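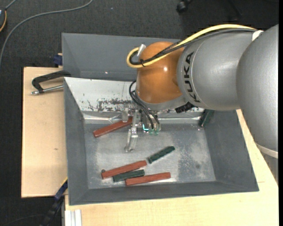

Pirjo Koskela wrote in to ask how anyone is supposed to read the news at the kitchen table without losing either the morning or the toast, and whether there was a trick to it. There are a few. None of them will fix the newspaper business, but they have done wonders for my breakfast.

Start with the phone. Take the alerts off for everything except weather and actual emergencies, and be strict about what counts. "Senator responds to response" can wait until you have pants on. My own phone used to buzz 40 times before lunch, and I could not have told you at dinner what any of it was for.

Give the news a place to sit. Mine is the end of the counter next to the bread box, where there is no chair. Standing up, I read two stories properly and then my feet remind me I have a job. Readers with better feet may need a kitchen timer. The wind-up kind is best, the one that ticks like it disapproves of you.

Keep a pencil in the cutlery drawer. When a story says "critics say" or "some are asking," underline it, then look for a critic with a name. If you get to the bottom and haven't found one, turn the page. Clotilde Guérin does this in red and sends me the worst ones. I have a folder.

Read past the fold, or the scroll, or whatever we're calling it now. The fact you wanted is often in the ninth paragraph, behind a quote from a spokesman who is deeply committed to something. If an article runs 900 words, try the last 200 first. You can always go back up for the adjectives.

When a headline makes you want to bang a pot, put it on the fridge. I mean this literally: copy it on a scrap, stick it up with a magnet, and come back in 2 days. Half of mine have been corrected, forgotten, or replaced by their opposite. The ones still worth being mad about get a phone call to the relevant office, and I keep that number taped inside the cupboard door, under the one for the plumber. The plumber calls back faster.

Hang on to the local paper. The Mirnden weekly is thin, and it once ran the same photo of a drainage ditch in March and again in April, but it sends a person to sit through the zoning meeting and write down who voted for what. I'd trade a lot of cable panels for that person. Pay for the subscription before you pay for a third streaming service — you weren't watching it anyway.

As for the old copies:

Newsprint cleans windows nicely with a little vinegar and water. Wear gloves or your light switches will carry the headlines for a week.

Crumple a sheet into damp boots overnight. Change it once if they're really soaked.

Line the vegetable drawer with a couple of sheets, and swap them out when they go limp. Opinion pages are as absorbent as any other section.

Skip the glossy inserts for all of this. They smear, they don't soak up a thing, and they will try to sell you a mattress.

Yurii Kravchuk swears by reading yesterday's paper instead of today's, on the theory that it's calmer over there. I tried it for a month. My coffee stayed hot, and I missed one school closing.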